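Ardale sets out new care routine for hand-held grippers

September 2025

Ardale has introduced a revised maintenance routine for the hand-held gripper tools used in its household handling programme. The routine was drawn up with the workshop at Trindgate and applies to all 7 pairs now in service.

Under the new arrangements, the blue finger pads are to be wiped down at the end of each session and replaced after 1,000 grasps. Pads were previously changed only when an operator reported slipping. A review in August found that one pair had recorded 2,646 grasps on its original pads, and that its left jaw no longer closed squarely against the right.

The pivot screws at the finger links will be checked at every pad change. Trindgate has asked that they be tightened by hand with the driver supplied - powered drivers have damaged the heads on two units. The white marker on the ribbed plate must be kept clean, and should not be peeled off or moved.

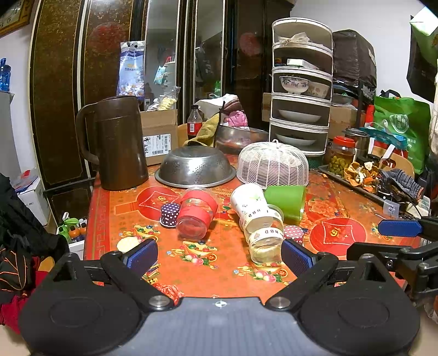 Following each pad change, operators are to complete a short trial with light items such as paper and plastic cups before the tool returns to normal use. Results will be entered in Isaler, the programme's service log, which held 642 entries at the end of August.

Spare pads and screws may be requested from the Yin store. Tools with bent links should be sent to Trindgate unopened.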